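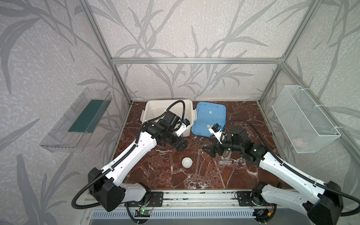

Combien de temps faut-il à un peintre pour finir un tableau ? Chez Annick Texier, entre onze jours et neuf ans, selon que le tableau est attendu ou pas.

Elle annonce ces chiffres sans gêne, debout dans l'ancienne corderie de Vendness où elle travaille depuis son retour de Lisbonne. Les neuf ans concernent une toile intitulée Fisano, du nom d'un village où elle a passé une après-midi et attrapé une insolation. Le tableau est jaune. Il a été bleu, puis gris, puis de nouveau bleu, et pendant tout un hiver il a servi à boucher un courant d'air.

La série qu'elle montrera en juin à la galerie Telar s'appelle Les Retenues. Le mot désigne les barrages, l'arithmétique et les punitions scolaires, trois domaines dans lesquels l'artiste se reconnaît une certaine expérience. On y voit des plans d'eau, ou ce qu'il en reste une fois que Texier a passé la raclette : des bandes horizontales, un bord qui s'effondre, parfois une tache rouge que les visiteurs prennent pour une bouée. « C'est une erreur que j'ai gardée, dit-elle. Mais bouée me va très bien. »

Sa méthode tient en peu de mots et en beaucoup de térébenthine. Elle peint vite, le matin, un paysage à peu près ressemblant. Elle déjeune. L'après-midi, elle enlève. Rania Tarawneh, qui dirige Telar et vient chercher les toiles elle-même de peur qu'elles ne soient plus là le lendemain, a vu disparaître sous ses yeux une rive entière, peupliers compris. Elle avait un acheteur pour les peupliers.

De cette habitude, Texier tient une comptabilité. Un carnet à spirale recense les 331 toiles commencées depuis ses débuts, avec en face de chacune une lettre : G pour gardée, R pour recouverte, F pour fâchée. La dernière catégorie demande un éclaircissement qu'elle refuse de donner. Les R l'emportent largement, et quelques G ont été corrigés en F au stylo rouge, après leur vente.

Elle a pourtant commencé sage. À l'école, son professeur, Fedir Zhuravel, exigeait des natures mortes aux ombres mesurées au compas. Elle en a produit deux hivers durant, des poires surtout, dont une a obtenu un prix de 700 francs et la considération durable de sa mère. Zhuravel, à qui elle a envoyé il y a quelques années la reproduction d'une Retenue, lui a répondu par carte postale : « Où est la poire ? » La carte est punaisée au-dessus de l'évier.

La question n'est pas si bête. À regarder longtemps Horobets, le plus grand format de la série, on finit par trouver dans le bas de la toile une courbe ocre, ventrue, un peu blette – et plus moyen de voir un lac. Petro Koval, qui signe le texte du catalogue, y lit « la mémoire géologique du geste ». Texier a relu la phrase deux fois, l'a laissée, et a demandé s'il restait du café.

Le catalogue sera tiré à 200 exemplaires. La couverture devait reproduire Fisano, mais au moment de notre visite le tableau était décroché, couché sur deux tréteaux, et l'artiste tournait autour avec un chiffon. Elle trouvait le jaune un peu content de lui.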